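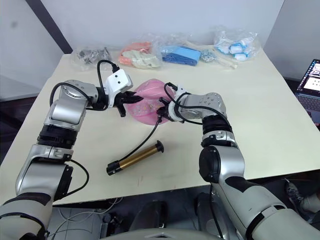
Notes for the Sunday afternoon session. Slides are numbered where I need to click. If the slot gets shortened, drop the part on signs and the part on bikes and go straight to tickets.

**Slide 1. Title**

Thank them for staying. Say what the talk covers: how passengers get from the terminal at Nokholm into town and beyond, what we changed last year, and what still doesn't work. I'm not going to talk about new air routes. There are other sessions on that.

Ask for hands: who came here by bus from their airport at home? Wait for it. Who was dropped off by somebody in a car? Most rooms go the second way.

**Slide 2. Where we are**

- Nokholm is a small airport on the coast. One runway, one terminal, short walk from aircraft to door.
- Town center is close. Komau, where the ferries leave from, is farther along the same road.
- The nearest big airport is Gerton, 145 kilometers inland. That's our competition. People in Nokholm will drive to Gerton if our flight is awkward or if getting home from it is awkward.
- The second half of that sentence is the part an airport this size can do something about.

Don't spend long on the map. Everybody can read it.

**Slide 3. One flight, one crowd**

A full evening arrival is 170 people. At a big airport that's a trickle added to a steady flow. At ours it's the whole terminal. They come through the doors in a short burst, and then there's no one until the next flight.

A timetable with a bus every half hour looks good on paper. It suited us badly. One bus left a few minutes before most passengers had their bags. The next one was too full. After that, buses ran nearly empty until late.

Two groups suffered most:

- People with checked bags, who always came out last.
- People going on to Komau for the last ferry.

The ferry people were the loudest, and they had good reason. Miss that boat and you need a hotel room.

**Slide 4. What we asked passengers**

We stood at the exit with clipboards and asked three things. Where are you going? How are you getting there? When did you decide that?

The third question gave us the most to work with. A lot of people had made up their minds before they left home. They had looked for a bus, couldn't tell whether it would wait for a late flight, and booked a ride from a relative instead. By the time they walked past our stop, the choice was made. A bigger sign at the stop wasn't going to change it.

Pause here. Someone usually wants to say their airport is different. Let them, but keep it short.

**Slide 5. Meeting the flight**

What we changed:

1. The evening buses no longer have a fixed departure time. They leave after the flight is in and the bags are out.
2. The operator, Hämäläinen, gets the arrival time from the tower by phone and again when the aircraft is on stand.
3. The last bag on the belt is the signal. Someone on the ground team tells the driver.
4. The Komau bus leaves first. The town bus leaves second.

Point four caused the most argument. Town passengers outnumber ferry passengers on most evenings, so it seemed backward to send the smaller group first. But the town bus isn't meeting anything at the other end. The ferry won't hold.

Be clear that this was not free. A driver waiting for a delayed aircraft is a driver being paid to wait. We share that cost with Hämäläinen under a simple rule: they cover the first part of any delay and the airport covers the rest. I can go through the split afterward with anyone who wants it. It took most of the winter to agree on.

**Slide 6. Seats**

We have 84 bus seats to offer on a full evening, across both vehicles. People look at that next to the size of the aircraft and assume we're short. We aren't, most nights. Families get picked up. Business travelers use taxis, and a good number of people have left a car in the lot.

Where we do run short is the start of school vacation. Everyone has luggage, everyone has children, and fewer of them are locals with a car outside. On those dates we ask for a third vehicle ahead of time. We got this wrong once in February and had people standing outside in sleet, so now the vacation dates go to the operator as soon as the schools publish them.

If somebody asks about calling in extra buses on the night: we tried. The depot is on the far side of town. By the time a bus gets to us the crowd has gone or is furious.

**Slide 7. Signs (skip if short of time)**

Keep this brief.

- We took down more signs than we put up.
- The word "shuttle" was on some of them and "airport bus" on others. Visitors thought these were different services. It's "airport bus" everywhere now.
- The stop was moved closer to the doors. Taxis moved farther along. The taxi drivers objected, and after some back and forth they got a covered waiting area out of it.
- The screen above the baggage belt shows "Bus waits for this flight" while bags are coming out. Staff say they get asked about it less since that went up.

**Slide 8. Tickets**

Slow down here. Operators in the room will care about this more than anything else.

Before the change you paid the driver. With a few passengers that's fine. With a line of tired people looking for coins and cards it takes longer than the ride into town.

Now there are three ways to pay. You can add the bus when you book the flight. You can buy at the desk next to the belt while you wait for your bag. Or you can still pay the driver, by card, at a slightly higher price. We kept the driver option for people who haven't heard of the other ways, and for those who decide at the last minute.

Adding it to the flight booking was the slow part. The airline's system treats anything extra as a bag or a seat. For the first months our bus tickets showed up in reports as a type of luggage. It didn't affect passengers, but it made the monthly accounts a pain. That's fixed.

A ticket bought with the flight is good for whatever bus meets that flight, however late it is. Say that twice. It's the promise that people told us they were missing at the exit.
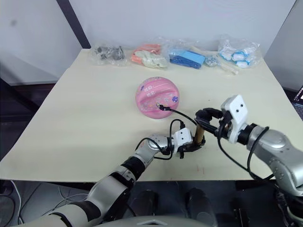

*What happens to a passenger's bus ticket if the flight is diverted to Gerton?*

It stays valid, and the airline's replacement coach brings the passenger back to Nokholm, where our bus meets the coach the same way it would meet the aircraft. If the coach goes directly to Komau instead, the bus ticket is refunded to the card it was bought with.

That one comes up at every talk, so I've put it in the notes. Answer it here even if it isn't asked, then move on.

**Slide 9. The early morning**

Everything up to now has been about arrivals. Departures are a different problem and we've made less progress.

The first flight leaves before the town buses start running. Staff have the same trouble as passengers: security and check-in need to be there well ahead of everyone else. For years staff shared cars. That works until somebody is sick.

We now run one early bus that staff and passengers share. It starts at Komau, stops at the harbor, comes through the center and gets to the terminal in time for check-in opening. Use is low in summer and better in the dark months. It loses money. We keep it because without it we'd have to pay for staff taxis, and those cost more.

Some passengers don't trust a single bus for an early flight. If it breaks down they've lost their vacation. I understand that and I don't have a good answer. Hämäläinen keeps a spare minibus at the depot overnight and the driver's phone number is on the ticket.

**Slide 10. Bikes and walking (skip if short of time)**

- The path from town was finished except for the stretch by the roundabout. Still is.
- The bike rack is used mainly by staff.
- Visitors with bike boxes want somewhere to put a bike together. We set aside a corner by the exit with a pump and a floor stand.

**Slide 11. What still doesn't work**

- Very late flights. Past a certain hour the driver runs out of legal working time and we have to fall back on taxis. We tell passengers this as early as we can, but sometimes that's at the belt.
- Passengers connecting at Komau with a lot of luggage. The walk from the bus stop to the ferry ramp is longer than it should be. The stop belongs to the port, and talks are going slowly.
- Information in the flight itself. Cabin crew will read out a line about the bus if they remember. Some crews always do it, some never.

**Slide 12. If you want to try it**

Talk to your bus operator before you talk to your airline. Ours knew about the missed ferries long before we did, because their drivers were the ones getting shouted at.

Pick one flight and do it properly on that one. We started with the Sunday evening arrival, kept the old timetable for the rest of the week, and moved the others over one at a time.

Leave the slide with contact details up during questions. The coach back to the hotels goes from the side entrance at 5:30, so stop taking questions at 5:20.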